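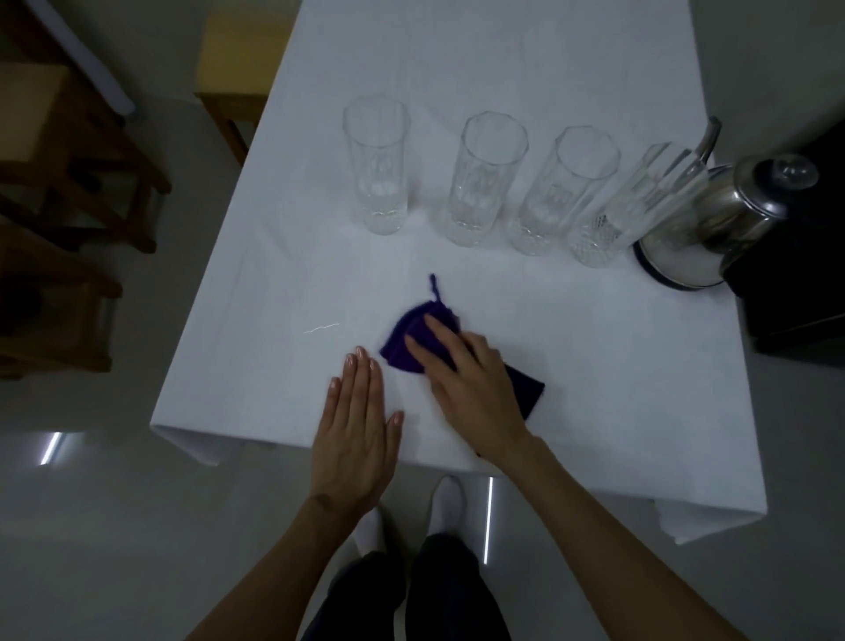
Glasses and kettle on a white tablecloth

Allavden Loading Bays

Kerbside loading and waiting restrictions for the central streets of Allavden, as line and point records. Last updated 7 March 2021.

Contents

bays.csv — one row per marked loading bay
signs.csv — one row per upright sign
streets.csv — street names, with the spelling used on the council order and the spelling used on the nameplate
changes.txt — corrections since the first release, newest first

Files are UTF-8, comma separated, with a header row. Empty cells mean "not recorded". A bay with no time limit has the word none in max_stay, so an empty cell there should be read as missing data.

Scope

The survey area is everything inside the inner ring, plus both sides of Cronin Street as far as the bus depot. Private forecourts, the market square and the station car park are left out. The market square has its own rules on trading days and these do not fit the table structure.

Residents' bays are recorded only where they are shared with loading at certain hours. Disabled bays are not included. A separate layer exists for these, but it was made from the council order alone and has not been checked on foot.

Fields in bays.csv

bay_id — text, stable between releases
street_id — matches streets.csv
side — N, S, E or W, taken from the centre line of the road
length_m — marked length in metres, measured along the kerb
start, end — hours of operation, local time
days — day codes as printed on the sign
max_stay — minutes, or none
goods_only — yes, no or unclear
surveyor — initials
sign_id — the sign that governs the bay, if one was found

Where two signs disagree, the bay carries the stricter rule and goods_only is set to unclear. Both signs are kept in signs.csv.

Collection

Bays were walked with a measuring wheel and a paper form, then typed up the same week. Lengths were read from the outer edge of one end marking to the outer edge of the other. Repeat measurements of the same bay by two people differed by up to 40 cm, mostly on curves and where the paint had worn away.

Positions were placed by hand on the Wurano base map at a scale of 1:1000. They are good enough to put a bay on the right side of the street and outside the right building. They should not be used to work out distances from junctions.

Éabha Madigan and Finbarr Ó Riain did the street survey. Fernanda Barros built the tables and wrote the checks. Kathleen Keogh compared the result with the traffic orders held at the town hall.

Known problems

Bays shorter than 6 m are under-recorded. The first version of the form treated them as faded markings, and not all of the affected streets were walked again.

The one-way section of Cronin Street was resurfaced in May and repainted with a different layout. Rows for that section describe the old layout and have not been withdrawn. Filter on street_id CRO-W to drop them.

Temporary suspensions are not covered. A bay listed as open may be closed by a notice taped to the post.

Some signs carry hours but no days. In these rows the days cell is empty, and the order should be consulted before assuming every day.

Use

The data was made for planning delivery rounds and for comparing the orders with what is on the street. It has no legal standing. Anyone contesting a penalty notice needs the order itself and a photograph of the sign.

For routing, join bays.csv to signs.csv on sign_id and discard rows marked unclear. The Jesico route planner reads bays.csv directly but ignores the days column, so its results are wrong at weekends. Split the file by day first.

A bay within 100 m of the delivery address was taken as usable in our own tests. This is a working figure and may be too generous for heavy goods or steep streets.

Corrections

Send the bay_id, the date seen and the exact wording of the sign to Bradley Stockdale. Corrections without a bay_id are accepted if the street and side are given, but take longer to deal with.

Licence

Free to copy and adapt with credit to the Allavden Kerb Survey. The base map is not included.

Related
Allavden Bus Stop Clearways
Cronin Street Cycle Counts
Street Name Spellings
Disabled Bays (unchecked)

© Allavden Kerb Survey | Contact | Back to top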